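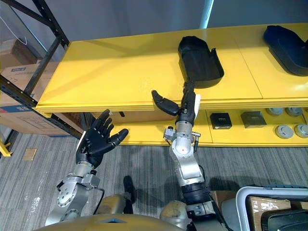

# Tramier tray set

Two-arm demonstrations of a humanoid handling shoe-shaped plastic trays at a yellow two-level shelf. We recorded the set to test one question: does a policy learn better grasps when the idle hand's joint angles are kept in the action vector, or when they are masked out?

Maintainer: Heiðrún Damgaard. Labels and splits: Sille Hafþórsson.

## What is in it

- some 2,000 episodes, teleoperated
- head camera video, both arms' joint states, finger positions for both hands
- a one-line task text per episode
- a held-out test split of 200 episodes

The trays are dark, and against the yellow board they separate well. Against the grey carpet they don't, and our segmentation masks are poorer there. Other small items stay on the lower level as clutter. They are never the target of a task, though the hands do pass close to them.

## Method

Both policies share one encoder and differ only in the action head. `full` predicts every joint on both sides. `masked` predicts the active arm and holds the other at its last pose. Which arm counts as active is set per time step from wrist speed, using the script in `tools/active_arm.py`.

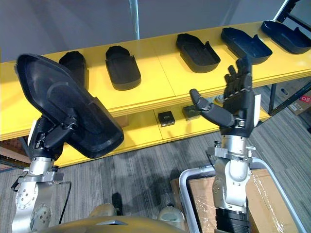 Time steps where both arms move are left unmasked in either case. Early versions of the script flickered between left and right during slow approaches, so there is now a short hold before it switches. If you change the hold length, rebuild the index as well or the labels will be out of step with the video.

## Result

`masked` picked up more trays on the test split when only one arm was needed. On handovers it did worse – the receiving hand tended to open late. We would use `full` for anything with a handover in it. Per-episode scores are in `results/grendell.csv`.

Neither policy copes well with a tray lying at a steep angle to the shelf edge. The fingers land on the rim and push it away.

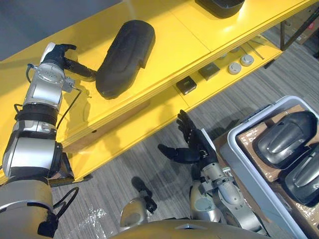 ## Known problems

- 273 episodes have a gap in the left finger readings. They are flagged `finger_gap` and left out of training by default.
- Head pose was not logged in the first sessions, so treat camera extrinsics there as approximate.
- Task texts use "tray" and "shoe" for the same objects. Sille is merging these for version 2.

## Loading

```
python load.py --set tramier --split test --skip finger_gap
```

Send corrections to Heiðrún with the episode number and the time step where the fault starts.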